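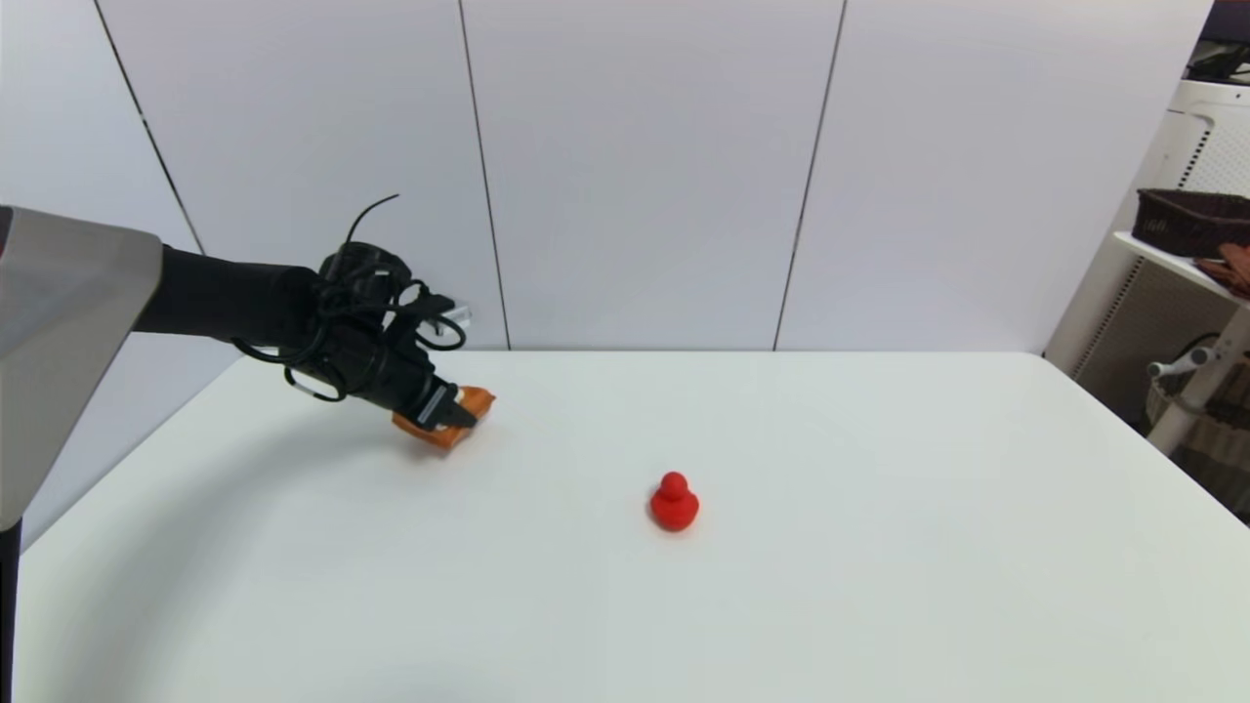 Keeping an electric car happy when it's cold out

Dec 18, 2022

I've been driving electric for 4 winters now, and every December my inbox fills up with the same questions from people who got their first one over the summer and just watched the range number drop like a rock. So I finally sat down and wrote out what I do in my own garage and driveway. Some of it is car stuff, some of it is plain old housekeeping, and a couple of the tips I learned the hard way (ask me about the frozen charge flap!).

Warm it up while it's still plugged in

If you only do one thing, do this one. Set your departure time in the car or in the app, and let it heat the cabin off the wall instead of off the battery. I set mine for ten minutes before I leave. On my car that gets me 184 miles on a cold morning when I drive gently, and I lose a good chunk of that if I forget and get into an ice box with the heater roaring all the way to the highway.

Use the seat heater first

Warming the seat and the steering wheel takes far less power than warming all that air. I run the seat on high, the cabin at 66, and keep a fleece blanket in the back for anybody who complains. My kids complain.

Hang up your cable

A cable left on a concrete floor picks up grit, road salt and whatever drips off the car, and then all of that ends up on your gloves. I coil mine in big loose loops over a wide plastic hose hanger screwed into a stud. Tight little coils are hard on the insulation, especially when it's stiff from the cold. If yours has gone really stiff, bring it indoors for an hour before you try to straighten it out. And put the cap back on the plug end -- I keep a spare cap on a nail right next to the hanger.

The charge flap

Mine froze shut after a night of freezing rain, and I stood there at six in the morning breathing on it like a fool. Now I wipe the rubber seal dry every time it's been wet and rub on a thin coat of silicone grease once a month. Don't use cooking spray, whatever your uncle says, it gets gummy and collects dirt. If it does freeze, tap around the edge with the side of your fist, or run the cabin heat and wait. No hot water, please. It turns right back into ice, and it's not great for the paint either.

Tires

Check them cold, before you've driven anywhere. These cars are heavy, and a soft tire eats range faster than the heater does. I do mine on the same day I change the furnace filter so I don't forget. The numbers you want are on the sticker inside the driver's door. The ones on the sidewall are the maximum, so skip those.

Salt on the garage floor

Lay down an old boot tray or a cut-down rubber mat under each wheel and dump the slush outside when it melts. For the white crust that's already there, I mix half a cup of white vinegar and a squirt of dish soap into a gallon of warm water, scrub with a deck brush, and push it out the door with a squeegee. Rinse after. Keep the bucket well away from your outlet and your charger, obviously.

Watch your own numbers

I write down what I charge in a cheap notebook on the shelf by the door. Over the whole of last winter I used 1,537 kilowatt-hours at home, and seeing it on paper is what got me to call the power company and switch to the overnight rate. The app will show you a graph, but I like the notebook -- I can jot down "snow" or "drove to Mom's" next to a bad day and it makes sense later.

Next up is summer care, and I'll have that ready well before July. Until then, go wipe down your charge flap.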